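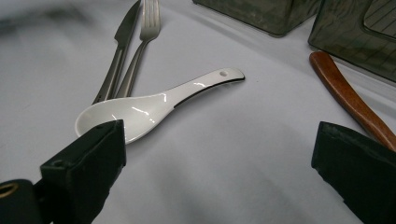 *The white spoon, with the knife and fork behind it.*

## Ceramic spoons and "lead free" claims: is any of this testable at home?

Posted August 5, 2009 in Kitchen & Table

I bought a set of white ceramic spoons from a shop called Quartey, mostly because I wanted something for soup that doesn't get hot the way metal does. The listing said "lead free, food safe, lab certified." I asked which lab. They sent me a one-page PDF from something called Sernura with a logo, a stamp and the sentence "product conforms." No numbers, no test method, no batch.

So I went looking for a home test. Vateo sells swabs that are supposed to change color if there is lead on the surface. I used 2 on the bowl of one spoon and got nothing. Then I read a review where a person tried the same swabs on an old painted windowsill they knew had lead in it, and got nothing there either. Now I don't know what my nothing is worth.

My questions:

1. Do the swabs tell you anything useful about a glazed spoon?
2. Is a certificate like the one I got worth the paper?
3. Am I being silly? I eat soup maybe four times a week, often tomato, and I've read that acid matters.

Please don't just tell me "they wouldn't be allowed to sell it." I have bought plenty of things that they weren't supposed to be allowed to sell.

---

### Answer 1 (36 votes, accepted)

Taking your questions in order.

**Swabs.** They look for lead that comes off when you rub. A well-fired glaze can have lead in it and give up very little in the few seconds you spend rubbing, so a negative doesn't say much. A positive is more interesting, but even that can be wrong, depending on which chemical the swab uses and what else is in the surface. If you want to know whether your swabs work at all, see if the box has a test card with a spot of lead on it. Many do. Rub a used swab on the spot. If it doesn't change color, the swab was dead and you can throw out the result along with the box.

**The certificate.** I'd give it no weight. A real report for dishware names the item, gives the method, says how long the piece sat in the acid, and prints a number for lead and usually one for cadmium. "Product conforms" leaves open what it conforms to. I have had the same kind of letter for a mug, and when I asked for the pages behind it the seller stopped writing back.

**Whether to worry.** Here I'm less gloomy than you are. Acid does matter, and so does time. The standard kind of leach test leaves weak acid sitting in the piece for a full day. Your spoon is in the tomato soup for a few minutes. The cases I've read about where people got sick mostly involved pitchers or bowls with acidic drinks stored in them, often handmade or very old, often with bright colors over the glaze. Plain white factory ware is usually near the bottom of anybody's list. "Usually" is doing some work in that sentence, I admit.

If it keeps bothering you, mail one spoon to a proper lab and ask for a leach test. Call first and get the price in writing. It may cost more than the whole set did — in which case buying different spoons is the cheaper experiment.

> **Comment from the asker:** The box did have a card. Both swabs were dead. I'm getting my money back from somebody.

> **Comment:** Check the expiration date before you argue with them. Mine had expired in March and the store wouldn't budge.

---

### Answer 2 (9 votes)

I disagree a bit with the answer above about colored trim. Any line or pattern deserves a second look, even on white pieces, if it sits on top of the glaze and goes in your mouth. Run a fingernail over it. If you can feel an edge, or it has faded since you bought it, I'd stop using it for food. A line under the glaze is a different matter, though I don't know how a normal person is supposed to be sure which one they have. The fingernail thing is only a hint.

Also look for crazing, those fine cracks like a dried-up puddle. Toss anything that has it, and anything chipped.

Don't do the vinegar-overnight trick that gets passed around. People soak the piece, look at the vinegar, see that it's clear and feel better. Dissolved lead is clear too.

---

### Answer 3 (-2 votes)

I've had Jovgate spoons for years and I'm fine, my kids are fine, everyone needs to relax. They don't make them anymore but you can find them used. Dishwasher safe!!

> **Comment:** "I'm fine" isn't a test result. Low-level lead doesn't announce itself, least of all in kids. Also the question wasn't about Jovgate.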